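¿Hay ya robots que recojan la casa? (va en serio)
Publicado en Hogar y cacharros, mayo de 2022

Mevside
Llevo 12 años recogiendo la cocina cada noche y quiero jubilarme. En febrero vi un vídeo de un laboratorio de Holanda donde un brazo vaciaba un lavavajillas entero – el vídeo iba acelerado, claro. ¿Se puede comprar algo así o sigo con la bayeta?

Datstead
Sigue con la bayeta. Yo trasteo con simuladores, y ahí dentro coger cosas sale medio bien si hay sitio para llegar. Lo malo son los rincones:
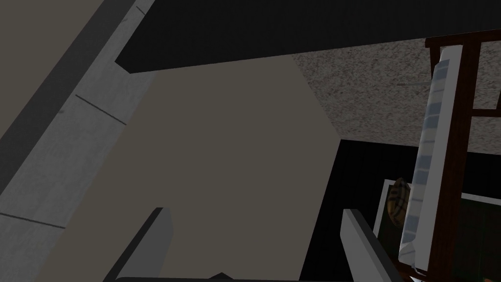
Pinza abierta, en simulación. Al fondo a la derecha, los trastos.

Una superficie lisa la repasa cualquier máquina. Meterse entre un mueble y lo que alguien dejó apoyado es otra historia. Y luego están las puertas, que a un crío le cuestan una tarde y a mí me han costado 633 intentos, con 2 aperturas que yo daría por buenas.

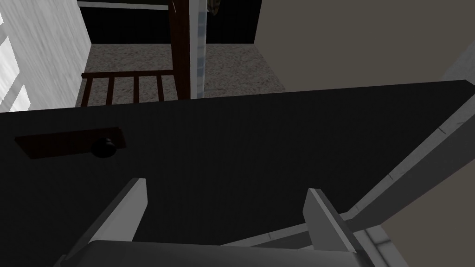 Verkerex opina que exageráis, que su aspirador ya hace media casa y que lo de las puertas se arregla dejándolas abiertas. Le costó 151 euros de segunda mano y solo se atasca en la alfombra del pasillo.

Mevside
Gracias a los dos. Voy a mirar aspiradores. ¿Friegan sartenes?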